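Parallel fingers vs. soft pads on a two-arm cell

tukum_bench
Joined: March 2019

Finally got both arms on the rail, so I've been messing with fingers all week and I'd love some opinions. I have the stock parallel fingers on both sides now, and a set of Povunden soft pads sitting in a bag. The job is dull: pick up hand tools, drop them in a plastic basket, then lift the basket with both arms by the handles.

Stock fingers do fine on the basket. Tools are where I lose time. I ran 40 picks on a screwdriver last night and dropped 4, every one of them when the grip landed on the shaft and the handle swung down. 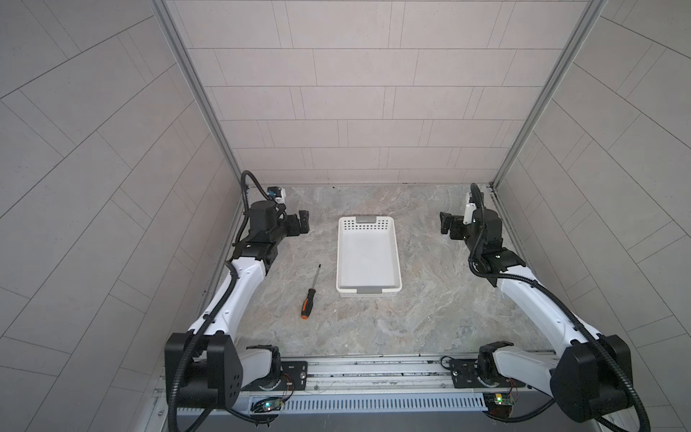

The pads fixed the swinging when I tried them on one side, but then that arm got sloppy on the basket handle (they squish, and the two sides end up fighting each other). So do I mix, pads left and stock right? Or just teach it to go for the handle every time?

Nisha Thakur

---

gearlash
Don't mix! I did that for over a month and every bit of tuning had to be done twice. Put the same thing on both wrists and move your grasp point back toward the handle.

---

dwivedi_fan
Disagree with gearlash. I run a Dwivedi controller with different fingers left and right and it's been fine – you just keep two force limits. If the basket lift goes sloppy with pads, my bet is you're squeezing too hard.

---

gearlash
Two force limits, two calibrations, two sets of spares. No thanks.

---

pm_owl
How are you picking the grasp point? If it's only the wrist cameras, a thin metal shaft can be miserable under bright light. I'd want an overhead view before I spent a cent on fingers.

---

tukum_bench
Wrist cams plus a fixed one, but the policy mostly leans on the wrists. Good point about the shaft, I'll go look at those 4 drops again.

---

dwivedi_fan
Also try a strip of Badine rubber tape on the stock fingers. Way less squish than the pads, and it peels off if you hate it.

---

gearlash
OK, that one I'd go along with. Both sides though.

---

tukum_bench
Ha, fine, both sides. Ordering tape tonight, and I'll post numbers once I've done another 40.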